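Package Maintainer (part-time, remote)

Toso is a rolling Linux distribution with 3943 packages in its main repository. We are looking for a paid maintainer to join the five people who handle updates, build failures and security patches.

You would take over 229 packages, most of them Python libraries and the audio stack, from Irina Pop, who is moving to the installer team in May. She will stay on for the handover.

What you would do

Review version bumps and merge them into staging
Fix builds that break after a compiler or glibc change
Carry patches upstream where possible — we want fewer local ones
Answer bug reports in your area
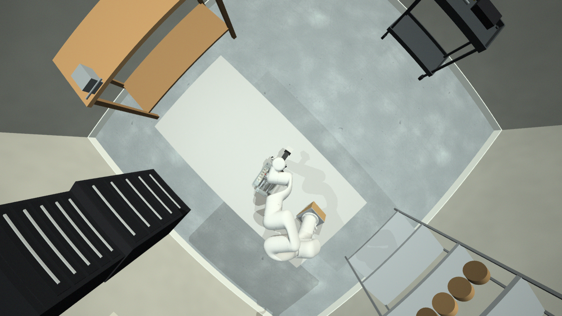 What we ask for

You have packaged software before, in RPM or any other format. You can read C well enough to fix a failed build. Written English matters more than spoken, as nearly everything happens on the mailing list. A degree is not required.

Pay and hours

The post pays 2000 euros a month for half-time work. You set your own hours, apart from one team call on Saturday mornings.

To apply, write to Mirko Sorrentino at the Toso office in Sadbridge with links to packages or patches you have worked on.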